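Werkstattbuch, Montag, August

Also, die Indigoküpe. Ich hatte ja großspurig angekündigt, dass die Fruktoseküpe diesmal durchhält, und was soll ich sagen — heute früh war sie blau statt gelbgrün. Kein Kupferschimmer obendrauf, der Geruch irgendwie muffig. Wichai meinte, zu wenig Kalk, ich tippe eher auf die kalte Nacht. Erst mal sanft auf 30 Grad gebracht, Kalk nachgegeben, umgerührt (langsam, Jirayu, langsam!) und vier Stunden in Ruhe gelassen.

Gegen 16 Uhr dann der Probestreifen aus dem Leinen von Bailly: kommt grünlich raus, wird an der Luft schön blau. Hurra! Drei Züge, dazwischen jeweils ganz auslüften. Der Baumwollrest daneben ist deutlich fleckiger, den hatte ich wohl nicht lange genug ausgekocht. Nächstes Mal mit Soda und mehr Geduld.

Weißer Kunststoff ist mir zum Einweichen immer noch am liebsten, da sieht man sofort, ob das Wasser klar bleibt. 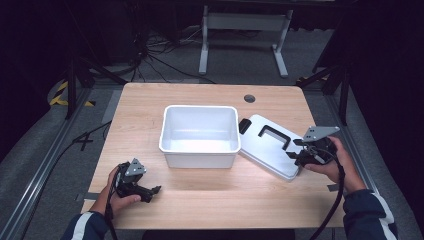
Offene Punkte

Krappwurzel aus Pornitz ist da, 11 Beutel, riecht herrlich erdig. Noch nicht gemahlen.

Alaunbeize für die Wolle neu ansetzen, die alte hat Kristalle am Rand. Wichai, hattest du die Waage zuletzt? Die zeigt bei mir leer schon 4 Gramm an.

Streifen 1 bis 3 hängen am Südfenster für den Lichttest, bitte hängen lassen — auch wenn's unordentlich aussieht.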